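Sorting Supplies into Shared Kits: What We Learned from One Semester of Packing

Project report by Anisa Hartono and Dima Najjar
Supervisor: Reinhold Kröger

Background

When we started this project we thought it would be mostly a matter of finding enough boxes. Our department lends supply kits to first-year students who are working in the model rooms, and for years the kits have come back in a sorry state, with pens in with the blades and pouches stuffed with whatever happened to be lying near the sink. Reinhold asked us to look at how the kits are packed in the first place and to suggest a layout that a tired student could put back together at nine in the evening. We were very happy to take it on, partly because we had both been that tired student ourselves!

We had a budget of 340 dollars, a shelf in the Yagi room and the help of Hwa-young Ahn, who looks after the loans and was endlessly patient with our questions. Over the semester we packed and checked 60 kits, first in the old way and then in ours.
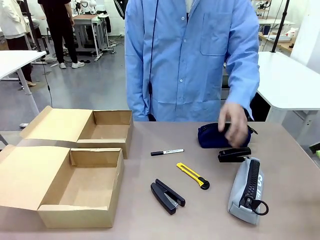 Choosing what goes in which container took us far longer than we had planned, and we went back and forth on it for most of July. The old rule was simply "small things in the pouch, the rest in the box," which sounds sensible until you try to follow it with a real pile of supplies in front of you. A black marker is a small thing, and so is a yellow utility knife, but we did not like the idea of someone reaching into a soft pouch for the one and finding the other. Staplers gave us trouble of a different kind. One that is closed lies flat and takes up very little room, while one left open in a V, like the one at the front of the table, catches on everything you try to lay beside it. So we wrote "close the stapler" at the top of the packing card, and it is still the line people thank us for.

Our final layout uses two boxes and two pouches per kit. Cutting tools go in the first box with their blades drawn in, and staplers go in the second. Markers and pencils get one pouch, and erasers, clips and other little bits get the other. Sofia Loureiro tried the layout with her evening group and told us the packing card was too wordy, so we cut it down to 27 words and printed it larger.

Results and what we would change

Of the kits packed the new way, nearly 100 percent came back with the cutting tools in the correct box. The pouches did less well. Students mixed up the two of them quite often, and we think a label on each would have helped more than anything we wrote on the card. We also wish we had asked the borrowers about box size earlier, as a few of them found two boxes awkward to carry up the stairs along with a model. Hwa-young is keeping our layout for the coming year and will be trying out the pouch labels with the next group of borrowers.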